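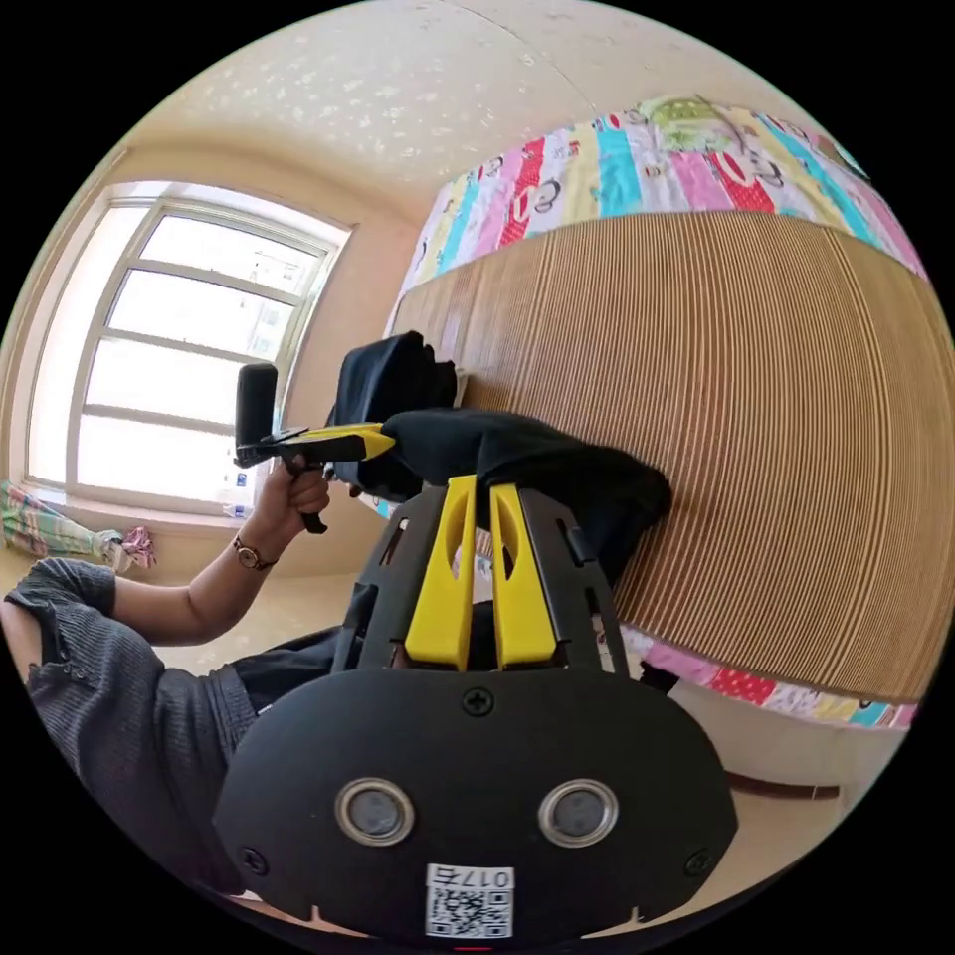
Generator sizing and cable run for a small festival stage

Posted by Brodie Katene, 2025-03-15

We are putting on a weekend of live music and spoken word in a field at Poseck and I have been handed the power for the second stage. Capacity is 1,000 across the site, but the stage itself is small: a covered platform, two tops and two subs a side, four wedges, LED wash lights, backline for bands of up to five people. The main stage has its own set from a hire firm and is not my concern.

The site plan puts our generator behind the hedge, which makes the cable run 28 metres to the stage distro. The supplier, Honent, has offered a 20 kVA single-phase set. My own sums for the load are as follows.

Amplifiers, 3.6 kW average at full programme level
Lights, 1.4 kW
Backline and desk, 1 kW
Tea urn in the artists' tent, 3 kW

That comes to 9 kW. Is 20 kVA too large? I have read that diesel sets should not be run lightly loaded. Also, is a 32 A supply enough for the run, and does the urn need to be on a separate circuit?

2 answers

Vaida Lūse

20 kVA is on the large side but usable. At a power factor of 0.8 it will deliver 16 kW, so your 9 kW is a little over half load with everything on. The trouble is overnight and between acts, when the load may fall below 1 kW for hours. Long running at that level leads to unburnt fuel and soot in the exhaust (wet stacking). One weekend will not ruin a set, but the hire firm may complain. Options are to shut down after the last act and run overnight lights from a small battery unit, or to ask for the next size down. I would not go below 15 kVA. Bass-heavy programme draws current in peaks and a small alternator will dip, which shows up as flicker in the lights before it shows up in the sound.

On the supply: 9 kW at 230 V is 39 A. A single 32 A feed will not carry it. Take a 63 A single-phase feed to the stage distro and split it there, or run two separate 32 A feeds, one for sound and one for everything else. For the 63 A feed over 28 metres, 16 mm² rubber cable (H07RN-F) gives a volt drop of some 3 V at your load, well within limits. Do not leave any of it coiled on a drum.

The urn is a resistive load with a thermostat. It will not put much noise on the supply, but each time it switches you may see a small step in voltage. Put it on its own 16 A outlet with its own 30 mA RCD. If it trips, and urns in damp tents do trip, it should not take the desk with it.

Three further points. Earthing of the generator needs to be decided by whoever signs off the installation, so ask Honent whether the neutral is bonded to the frame and whether they supply a rod. Use ramps wherever the cable crosses a path. Get the distro tested on site, loaded, before the first soundcheck.

Adomaitis

Just get the big one. We did a folk weekend in December off a borrowed set that was too small and it stalled twice during the headline act. Fuel is cheap compared with that. Also take the urn off the stage supply altogether and use gas, the caterers will have a ring going anyway. Can't help with cable sizes, our electrician does those.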